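손으로 쥐는 그리퍼, 집에서 조립한 이야기 (중간 보고)

공작실 소식 19. 1. 29.

급하게 씁니다. 마감 한 번 넘겼고 편집 쪽에서 두 번 재촉받음. 지난 호에 예고만 해놓고 못 실었던 그리퍼 글입니다. 순서가 좀 뒤죽박죽이어도 봐주세요. 도면은 공작실 공용 폴더에 올려놨고, 폴더 이름은 Bronadell. 왜 그런 이름이냐고 묻지 마시고요, 처음 만든 폴더 이름이 그대로 굳었습니다.

모르는 분들 위해 한 줄만. 로봇팔 없이 사람이 직접 들고 쓰는 집게입니다. 손잡이 잡고, 방아쇠 당기면 손가락 두 개가 오므라들고, 놓으면 벌어지고. 양손에 하나씩. 나중에 공작실 구석의 팔(Prendden이라고 부르는 그것)에 같은 손가락을 옮겨 끼우는 게 최종 목표인데, 팔 쪽은 아직 어깨 축 감속기가 안 와서 멈춰 있습니다. 그래서 손잡이 쪽부터 먼저 하는 중.

조립은 거의 다 집에서 했습니다. 공작실 작업대가 요즘 계속 예약이 차 있고, 저녁에 가면 레이저 쪽 냄새 때문에 오래 못 앉아 있겠더라고요. 집이 편함. 대신 집에는 바이스가 없습니다. 이 얘기는 뒤에 또 나옵니다.

1. 방아쇠

제일 오래 걸린 부분. 예상 못 했음. 제일 쉬울 줄 알고 마지막으로 미뤄둔 부분인데 결국 여기서 몇일을 썼습니다.

첫 번째 판은 방아쇠가 너무 무거웠습니다. 스프링을 서랍에 굴러다니던 걸 그냥 썼거든요. 몇 번 당기면 괜찮은데 좀 오래 하면 손가락 안쪽이 아픕니다. 두 번째 판은 반대로 너무 가벼워서, 손잡이를 들기만 해도 방아쇠가 슬금슬금 들어가고 손가락이 반쯤 닫힌 채로 돌아다님. 세 번째 판에서 스프링을 바꾸고 회전축 구멍을 조금 뒤로 옮겼습니다. 이게 지금 쓰는 판.

축 구멍 위치 얘기 조금 더. 방아쇠가 도는 축이 손잡이 앞쪽에 너무 붙어 있으면 당기는 거리는 짧은데 힘이 많이 들고, 뒤로 빼면 힘은 덜 드는데 손 작은 사람은 끝까지 못 당깁니다. 저는 손이 큰 편이라 제 손만 믿고 그렸다가, 공작실에서 Dolores Yazzie 씨가 잡아보고는 끝까지 안 닿는다고 바로 돌려주셨습니다. 그래서 다시 그림. 지금 도면에는 구멍이 앞뒤로 나란히 뚫려 있고 핀을 옮겨 꽂으면 됩니다. 손 큰 사람은 뒤, 작은 사람은 앞.

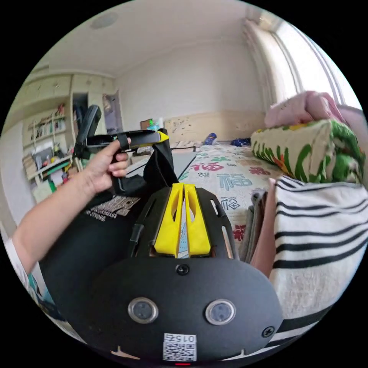

방아쇠 모양은 한 손가락용으로 확정했습니다. 두 손가락용도 뽑아봤는데, 힘은 편하지만 손잡이를 받치는 손가락이 하나 줄어서 집게 전체가 앞으로 고꾸라집니다. 권총식 손잡이에 검은 방아쇠, 검지 하나만 걸고 나머지로 감싸 쥐는 쪽이 저한테는 제일 안정적이었어요. 왼손도 똑같습니다. 밑으로 늘어진 검은 끈은 정리를 해야 하는데 아직 못 했고, 길이를 줄일지 아예 짧은 고리로 바꿀지 결정 못 함. 당분간은 늘어진 채로 씁니다. 천 작업 할 때 끈이 먼저 천에 닿는 게 신경 쓰이는 분은 고무줄로 감아두세요.

방아쇠 끝에 사포질 꼭 하세요. 모서리가 살아 있으면 손가락에 자국 남습니다. 저는 거친 사포로 한 번, 고운 사포로 한 번. 귀찮으면 수축 튜브를 씌워도 되는데 여름에 끈적해진다고 하네요.

2. 손가락

색은 노랑. 검은 몸통에 끼우니까 눈에 잘 들어와서 앞으로도 노랑으로 갑니다. 검은 천 위에서 검은 손가락을 쓰면 끝이 어디 있는지 안 보여요. 초기에 회색으로 하나 해봤는데 회색 천 위에서 똑같은 문제.

손가락에 뚫린 구멍은 무게 때문이기도 하고 휘는 정도 때문이기도 합니다. 구멍 없는 판은 뻣뻣해서 얇은 천을 집으면 끝만 닿고 중간이 떴어요. 구멍을 길게 뚫은 판은 천을 집을 때 살짝 눕습니다. 너무 길게 뚫으면 이번엔 옆으로 비틀리고. 그 사이 어딘가. 도면 파일 이름에 3434 붙은 게 지금 판입니다, 그 앞 번호들은 받지 마세요. 지운다 지운다 하고 아직 못 지웠습니다.

끼울 때 주의할 점들, 두서없이.

손가락 뿌리를 홈에 밀어 넣을 때 힘으로 하지 말 것. 안 들어가면 줄로 조금 갈고 다시. 저 하나 부러뜨렸습니다.

나사는 끝까지 조이지 말고 일단 걸어만 놓고, 양쪽 다 끼운 다음에 손가락을 맞대어 보고, 끝이 나란하면 그때 조임. 순서 바꾸면 끝이 어긋납니다. 어긋난 채로 천을 집으면 천이 돌아가요.

양쪽 옆의 길쭉한 홈은 막지 마세요. 누가 테이프로 막아놓은 거 봤는데, 거기로 손가락 뿌리가 제대로 앉았는지 들여다보는 겁니다.

손가락 한 벌 무게가 73그램. 처음엔 훨씬 무거웠습니다. 더 줄일 수 있을 것 같긴 한데 지금은 여기서 멈춤. 다른 데서 줄일 게 더 많음.

끝부분에 붙이는 고무는 아직 실험 중입니다. 자전거 튜브 잘라 붙인 것, 미끄럼 방지 시트, 그냥 맨 것. 튜브가 제일 잘 잡히는데 밝은 천에 자국이 남았고, 시트는 금방 밀려서 떨어지고. 맨 것이 의외로 쓸 만합니다. 접착제 추천 받습니다. 순간접착제는 해봤으니까 빼고요.

3. 침대 위에서 시험

집에서 할 때 제일 넓고 평평한 데가 침대입니다. 책상은 책이랑 종이 때문에 안 되고. 바닥은 무릎이 아프고. 침대가 푹신해서 불리한 점도 있는데, 천을 집을 때 손가락이 바닥을 조금 누르고 들어가니까 오히려 잘 집힙니다. 딱딱한 책상에서는 같은 천을 몇 번씩 놓쳤어요. 그러니까 집에서 잘 됬다고 공작실 작업대에서도 될 거라는 보장은 없음. 이건 다음에 따로 비교해볼 생각.

시험 과제는 옷 개기로 잡았습니다. 이유는 단순합니다. 집에 옷이 많아서. 컵이나 나무토막 같은 딱딱한 물건은 한 번 되면 계속 되는데, 옷은 매번 모양이 달라서 집게의 문제가 빨리 드러납니다.

지금까지 알게 된 것.

두꺼운 천이 쉽습니다. 수건, 담요. 손가락이 들어갈 턱이 있으니까.

얇은 티셔츠는 겹이 문제예요. 앞판만 집으려고 했는데 뒷판까지 같이 따라옴. 손가락을 비스듬히 넣고 천을 조금 밀어서 주름을 만든 다음 그 주름을 집어야 합니다. 손으로 할 때는 다들 생각도 안 하고 하는 동작인데 집게로 하려면 하나하나 다 해야 함.

프린트 글씨가 있는 옷은 글씨 부분이 뻣뻣해서 거기서 접힌 선이 튑니다. 글씨 피해서 접든가, 글씨 쪽을 먼저 누르고 접든가.

양손 집게로 할 때 손목 각도. 양쪽을 90도로 세워서 위에서 내려 집으면 천이 똑바로 들리는데 팔이 금방 지칩니다. 한쪽은 세우고 한쪽은 눕혀서 옆에서 들어가는 조합이 편했어요. 사람마다 다를 것 같아서 정답이라고는 안 쓰겠습니다.

천을 펼칠 때는 집게 두 개를 너무 가깝게 두지 말 것. 손가락끼리 부딪칩니다. 부딪쳐도 부러지진 않는데 뿌리 쪽 나사가 풀려요. 이거 때문에 나사 밑에 와셔 하나씩 추가했습니다. 도면에는 아직 반영 안 됨. 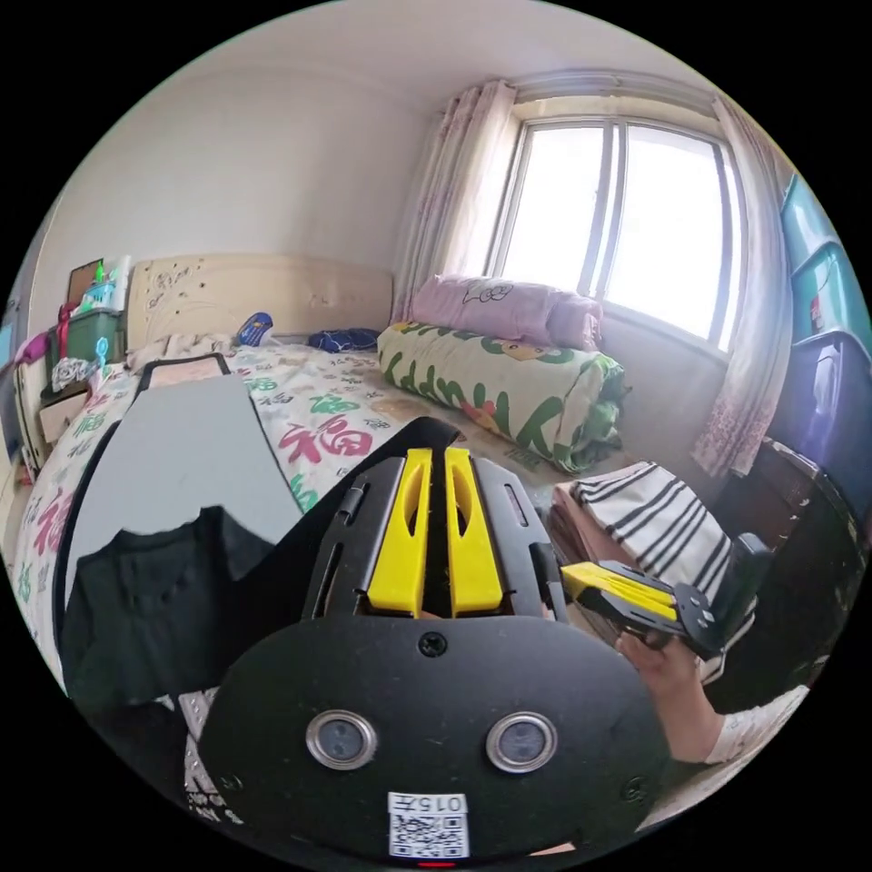
4. 앞판과 렌즈 쪽

여기는 길게 안 씁니다. 지난달 모임에서 질문 많이 나온 것만.

렌즈는 앞판에 두 개가 나란히 들어갑니다. 둘레에 은색 링이 있는 그것. 끼울 때 링을 손톱으로 돌리지 마세요. 초점이 틀어집니다. 제가 한 번 돌렸다가 저녁 내내 맞췄습니다. 맞춘 다음에는 링 둘레에 매니큐어를 점으로 찍어두면 돌아갔는지 바로 보여요. 투명 말고 색 있는 걸로.

가운데 위쪽 나사는 짧은 것. 긴 걸 쓰면 안쪽 기판에 닿을 수 있음. 봉투에 짧은 거 긴 거 섞여 있으니까 꼭 대보고 쓰세요. Castellanos 키트에 들어 있던 나사를 쓰시는 분들은 머리 지름이 조금 커서 앞판 홈에 안 앉습니다. 그건 그냥 따로 사는 게 빨라요.

QR 라벨은 앞판 아래쪽에 붙입니다. 라벨은 조립 다 끝나고 마지막에. 먼저 붙이면 손때 타고 모서리 일어나고, 한 번 일어난 라벨은 다시 안 붙습니다. 붙이기 전에 알코올로 닦고. 물티슈 안 됨.

열 얘기. 연속으로 쓰면 몸통이 따뜻해집니다. 집에서는 최대 10분 쓰고 쉬었습니다. 그 이상 해본 적이 없어서 더 써도 되는지 모르겠어요. 혹시 공작실에서 더 오래 돌려보실 분은 온도 재서 알려주세요. 온도계는 공구함 두 번째 칸.

케이블은 손목 쪽으로 빼서 팔꿈치까지 벨크로로 묶는 게 지금까지 제일 나았습니다. 앞으로 빼면 천에 걸리고, 아래로 빼면 무릎에 걸리고. 벨크로는 넓은 것보다 좁은 것 여러 개.

5. 손목 고정

들고만 쓰면 금방 흔들립니다. 그래서 손목에 받침을 대는 판도 만들었는데, 받침 패드 두께를 잘못 잡아서 오래 하면 손등이 눌려요. 지금은 안 쓰는 마우스패드 잘라서 두 겹 댐. 모양은 별로지만 아프지 않음. 소매가 있는 옷을 입고 하면 더 낫습니다. 맨살에 바로 대면 땀 차서 패드가 밀립니다.

왼쪽 오른쪽 받침은 대칭이 아닙니다. 이걸 모르고 같은 걸 두 번 뽑으신 분이 계셔서 파일 이름에 L, R 붙였습니다. 그래도 헷갈리면 패드 홈이 엄지 쪽으로 오는 게 맞는 방향.

가끔 집게를 허공에 들고 기다려야 할 때가 있는데(파일 저장 기다릴 때라든지) 팔꿈치를 몸에 붙이면 훨씬 편합니다. 당연한 얘긴데 하다 보면 다들 팔을 쭉 뻗고 있어요. 저도 그렇고.

기다리는 동안 손가락은 벌린 상태로 두세요. 방아쇠에서 힘을 완전히 빼라는 뜻입니다. 반쯤 당긴 채로 기다리면 스프링이 아니라 사람 손가락이 먼저 지침.

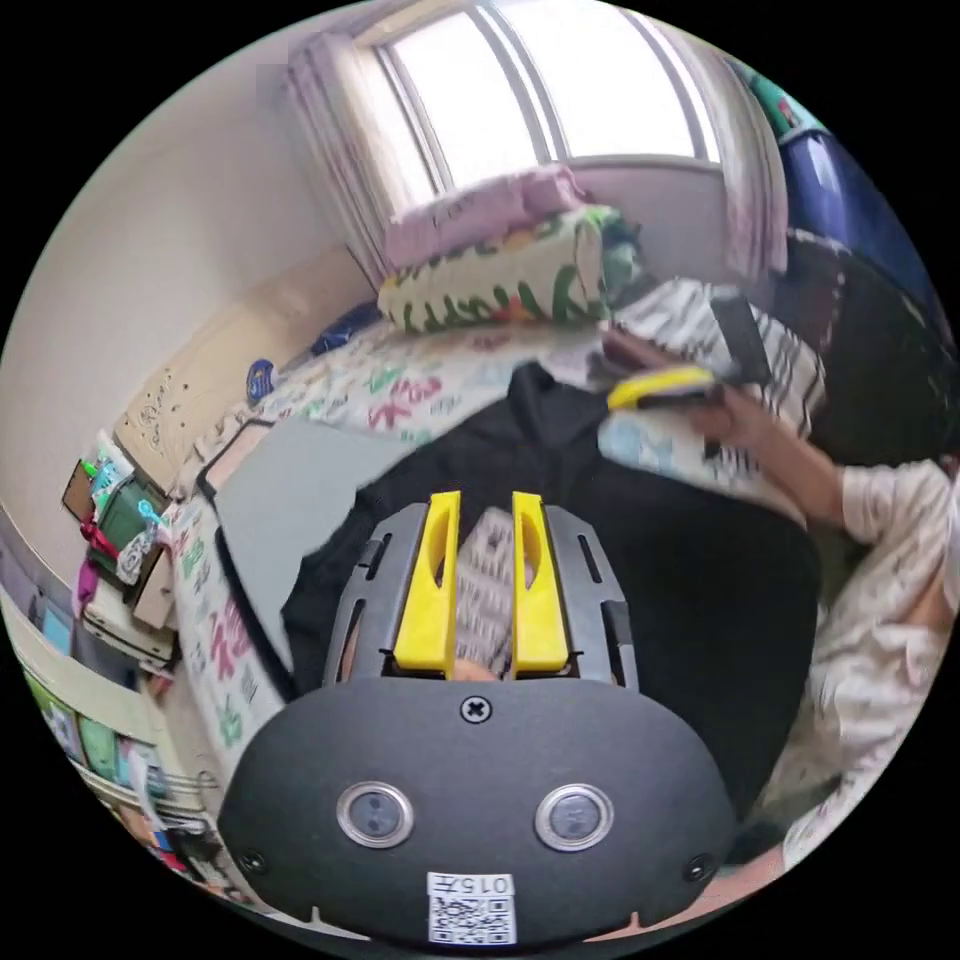
그리고 쉬는 시간에 나사 한 번씩 만져보기. 드라이버까지 꺼낼 필요 없고 손끝으로 돌아가는지만 확인. 돌아가면 그때 조이면 됩니다. 나사 고정제를 바르라는 의견도 있었는데, 아직 분해를 자주 하는 단계라 저는 안 발랐어요. 다음 판에서 치수가 굳으면 바를 생각입니다.

바이스 얘기를 한다고 해놓고 안 했네요. 집에 바이스가 없으니까 축 구멍 넓힐 때 부품을 책 사이에 끼우고 발로 밟고 했습니다. 따라하지 마세요. 구멍이 비뚤게 나서 결국 다시 뽑았고 시간도 두 배로 들었습니다. 구멍 작업만은 공작실 와서 하는 걸로. 탁상드릴은 예약 없이도 짧게는 쓸 수 있게 해주신다고 합니다. 드릴 날은 각자 가져오고요.

6. 비용이랑 부품

정확한 표는 폴더에. 제일 비싼 건 렌즈 모듈이고 그다음이 베어링. 베어링은 싼 걸로 바꿔봤다가 덜그럭거려서 원래 걸로 돌아감. 스프링은 동네 철물점에 없고 Zusberg 카탈로그 뒤쪽에 있는데 최소 주문 수량이 좀 많습니다. 같이 주문하실 분 모읍니다. 게시판에 이름 적어주세요. 이미 받아놓은 분은 남는 거 좀 나눠주시면 감사.

손잡이는 출력 시간이 길어서 공작실 프린터로 하시려면 밤에 걸어놓는 게 좋습니다. 대신 첫 층 잘 붙었는지는 보고 가세요. 지난번에 아침에 와보니 국수가 한 봉지. 채우기 밀도는 폴더 메모 참고. 메모에 오타 있는데 소수점 자리입니다, 보면 아실 거예요.

필라멘트는 남은 것부터. 검정은 아무거나 괜찮았고, 노랑은 회사마다 색이 좀 다릅니다. 양손 손가락은 같은 롤에서 뽑는 걸 추천.

7. 안 된 것들

목록으로 남겨둡니다. 누가 이어서 해주면 제일 좋고.

이불처럼 큰 천. 한 사람이 집게 두 개로는 끝이 안 닿음. 둘이서 해봐야 하는데 아직 사람을 못 구함.

양말 짝 맞춰 뒤집어 접기. 포기 상태. 손가락 끝이 양말 입구보다 두꺼워요.

지퍼. 손잡이가 작은 지퍼는 전혀 못 잡습니다. 끈 달린 지퍼는 됨.

옷걸이에 걸기. 거는 건 되는데 옷걸이를 어깨선 안으로 넣는 데서 매번 옷이 미끄러집니다. 튜브 고무를 다시 붙이면 될지도.

왼손 판 소음. 방아쇠 놓을 때 딸깍 소리가 오른쪽보다 큽니다. 원인 모름. 축 핀이 조금 긴 것 같기도 하고. 기름칠로는 안 없어짐.

8. 다음 일정

감속기가 들어오면 Prendden 팔에 손가락을 옮겨봅니다. 4월 모임 전에는 하고 싶은데 배송 봐야 알아요. 손가락 뿌리 규격을 손잡이판이랑 똑같이 그려놨으니까 이론상으로는 그냥 끼우면 되는데, 팔 쪽 플랜지 나사 간격을 제가 재지 않고 도면만 믿고 그려서 좀 불안. 누가 공작실 가는 길에 버니어로 한 번만 재서 알려주시면 좋겠습니다.

빌려보고 싶은 분은 공작실 게시판에 적어주세요. 한 벌뿐이라 순서대로. 빌려가실 때 드라이버랑 여분 나사 봉투도 꼭 같이 가져가시고, 반납할 때 손가락 끝에 실밥 낀 거 떼주세요. 홈 사이에 은근히 많이 낍니다. 이쑤시개로 하면 금방 나와요.

추가. 지난 호에 손가락 파일이 안 열린다는 분들, 압축을 이중으로 해놔서 그랬습니다. 고쳐 올렸으니 다시 받으시면 됩니다. 와셔 들어간 새 도면은 다음 호 나오기 전까지 올려놓을게요.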